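Inicio | Charlas | Proyectos | Archivo | Contacto
Buscar en el sitio
Compartir 14 · Comentarios 5

Enseñar a mano: guiado, teleoperación y pinzas instrumentadas
Notas del ponente. 4 de febrero de 2020

Diapositiva 1. Título

Saludo breve. Decir desde el principio que la charla trata de la recogida de demostraciones. Del aprendizaje posterior solo se hablará al final y poco. Quien venga por las arquitecturas de red encontrará más en la sesión de la tarde.

Diapositiva 2. Qué se entiende por demostración

Definición de trabajo: una secuencia temporal de poses del efector final, apertura de pinza e imágenes, con una marca de inicio y otra de fin. Si falta alguna de las tres señales, en Stillach no la contamos como demostración; la guardamos aparte como registro parcial.

Insistir en la sincronización. Un desfase de 100 ms entre la imagen y la apertura de pinza no se aprecia al reproducir el vídeo, pero la política aprende a cerrar antes de tiempo. Lo vimos en Breren y tardamos demasiado en localizar la causa, que estaba en el búfer de la cámara.

Diapositiva 3. Guiado cinestésico

El operador agarra el brazo y lo lleva por la trayectoria con compensación de gravedad activa.

A favor: la trayectoria es alcanzable por definición. No hay que traducir nada entre la cinemática humana y la del robot.

En contra: las manos del operador aparecen en las imágenes y tapan el objeto. La fricción de las articulaciones deja huella en los datos, sobre todo a baja velocidad. Con brazos pesados el operador se cansa y las últimas demostraciones de la tanda salen más cortas y más bruscas.

Si preguntan por la fricción: la compensación que usamos es un modelo de Coulomb más viscoso, identificado por articulación. Corrige lo suficiente para mover el brazo con una mano. No corrige bien las inversiones de sentido.

Diapositiva 4. Teleoperación

Dos variantes. Brazo maestro y brazo esclavo con la misma cinemática, o mando con seguimiento de pose y cinemática inversa.

En la primera, el mapeo es articular y directo. El coste es duplicar el hardware. En la segunda, el operador trabaja en espacio cartesiano y el sistema resuelve; hay que limitar velocidades cerca de las singularidades y decidir qué se hace cuando la solución salta de rama. Nosotros detenemos el episodio y lo descartamos.

El problema común a las dos es la falta de tacto. El operador compensa mirando más y moviéndose más despacio. Las demostraciones resultantes contienen pausas antes del contacto que el robot después reproduce con fidelidad, sin que aporten nada a la tarea.

Pausa aquí. Suele haber una pregunta sobre realimentación de fuerza. Respuesta corta: la probamos en Emen con un solo grado de libertad, en la apertura de pinza. Redujo las pausas. No tenemos datos para la realimentación en seis ejes.

Diapositiva 5. Pinza en mano

Se retira el brazo de la ecuación. El operador lleva una pinza en cada mano, con dedos equivalentes a los del robot, y ejecuta la tarea en la mesa. La pose se obtiene por seguimiento externo y la apertura, por un codificador en la propia pinza.

Es el método del proyecto Obi. El ritmo de recogida es mayor que con teleoperación y el operador conserva parte del tacto a través de los dedos. A cambio, nada garantiza que la trayectoria sea alcanzable para el robot. Hay que filtrar después.

Comprobaciones de alcanzabilidad, en este orden:
- límites articulares con la base en su posición nominal
- colisión entre ambos brazos
- velocidad y aceleración por articulación
- distancia a singularidad

El orden responde al coste de cálculo. La primera comprobación elimina la mayoría de los episodios defectuosos.

Diapositiva 6. Marcadores y oclusión

Cada pinza lleva encima un cubo con patrones fiduciales en blanco y negro. La forma cúbica permite que alguna cara quede orientada hacia la cámara con casi cualquier giro de muñeca. Una placa plana se pierde en cuanto el operador inclina la mano.

El cubo tiene su propio inconveniente: visto desde arriba oculta parte de lo que hay debajo. Con una lata pequeña y la pinza bajada sobre ella, la cámara cenital no ve la zona de contacto completa.

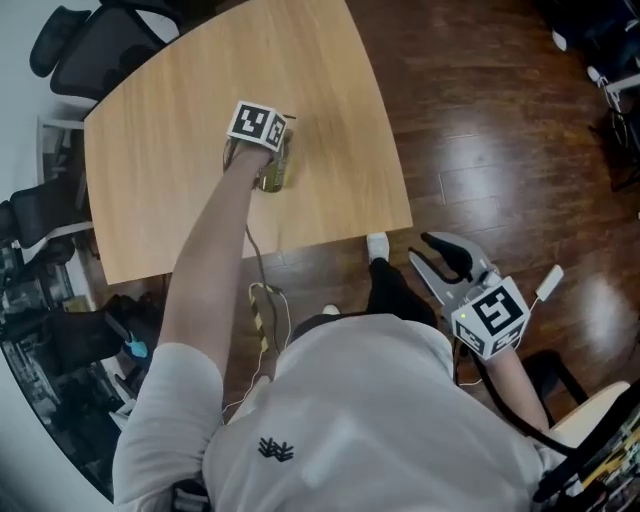 La estimación de pose con una sola cara visible es ambigua cuando el marcador se ve pequeño y casi de frente. Con dos caras la ambigüedad desaparece en la práctica. En el filtro damos más peso a las muestras con dos o más caras y propagamos con el modelo de velocidad constante cuando no hay ninguna. El límite de propagación es de 12 muestras; pasado ese punto, el episodio se marca para revisión.

Mencionar los cables. Tiran de la muñeca y cambian el gesto del operador, en especial al cruzar la línea media del cuerpo. Conviene que caigan hacia el lado del operador y con holgura. En las primeras sesiones de Obi los sujetábamos a la mesa y el tirón se veía en la señal de aceleración.

Diapositiva 7. Calibración

Tres transformaciones: cámara a mesa, marcador a punta de dedos y mesa a base del robot. La segunda es la que más se descuida. Un error angular pequeño en el cubo se multiplica por la distancia hasta los dedos.

Procedimiento: punta apoyada en un punto fijo, giro de la pinza en todas las direcciones cómodas y ajuste por mínimos cuadrados. Se repite al empezar cada sesión y después de cualquier golpe.

Diapositiva 8. Datos recogidos

El conjunto de Obi tiene 1.486 episodios aceptados. La tarea es de mesa: acercamiento, agarre y traslado de un objeto. Los operadores fueron 5.

No comparar esta cifra con la de teleoperación. Los criterios de aceptación eran distintos y la duración de los episodios también. Si alguien insiste, remitir al anexo.

Diapositiva 9. Lo que queda abierto

Sustituir el seguimiento externo por odometría visual en la pinza, lo que permitiría trabajar fuera de la mesa instrumentada. Medir el deslizamiento en los dedos. Estudiar si mezclar demostraciones a mano y teleoperadas en un mismo entrenamiento perjudica en las fases de contacto; los primeros resultados se esperan para abril.

Diapositiva 10. Preguntas

Dejar en pantalla el diagrama de transformaciones de la 7. Si queda tiempo, volver a la 4 y enseñar las curvas de apertura con y sin realimentación.

Anterior | Siguiente | Volver a Charlas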